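Speaker notes, "Collecting demonstrations in simulation"
Slot: 12 minutes plus questions. Slides 1 to 11. Clock check at slide 6.

**Slide 1. Title.** Say the project name once (Jultby) and move on. Skip the history of the group.

**Slide 2. What we collect.** One episode is one instruction, one start state, and the full record of camera views, joint positions and gripper commands until the operator ends it. The simulator is Cimel. Episodes are stored in Soomro format, one directory each. The current set holds 3910 episodes after filtering.

**Slides 3–4. Household scenes.** Bedroom layouts are the focus of this release. Kitchens were covered in the last one and are over-represented in the mix. A bed is a useful work surface: large, low, and easy to fill with objects of very different size and shape. A soft toy and a remote control on the same blanket call for different grasps, and the instruction has to say which one is the target.
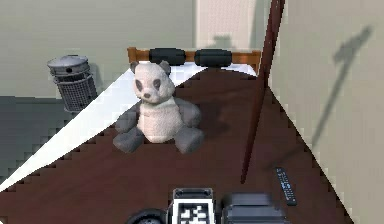
Instructions are written before the episode is recorded. Operators see the text on screen and can reject it if the target is out of reach. Rejections are logged with the start state. Do not read the list of reject codes aloud; it is in the handout.

**Slide 5. Randomization.** Object poses, lighting and wall color are sampled per episode. Camera pose is sampled in a narrow band only. Wide sampling made operators slower and gave no gain on the held-out layouts.

- Shadows stay on. Training without them hurt transfer.
- Distractors are drawn from the same pool as targets.
- Textures are low resolution on purpose, for render speed.

**Slide 6. Filtering.** (Clock: should be at the halfway point.) Two passes. The first is automatic and drops episodes with dropped frames, joint limit hits, or no gripper command. The second is a person watching the replay at 2x. The second pass catches wrong-object picks, which the first cannot.

**Slides 7–9. Results.** Show the table, then the curve. Point at the flat part of the curve. More episodes from the same layouts stopped helping; new layouts still helped.

**Slide 10. Open problems.** Soft objects are simulated as rigid bodies with high friction. Grasps that work in Cimel slip on the bench in Urach. Ask whether anyone in the room has a cheap contact model.

**Slide 11. Release.** Data in September, replay tool at the same time. Leave this slide up for questions.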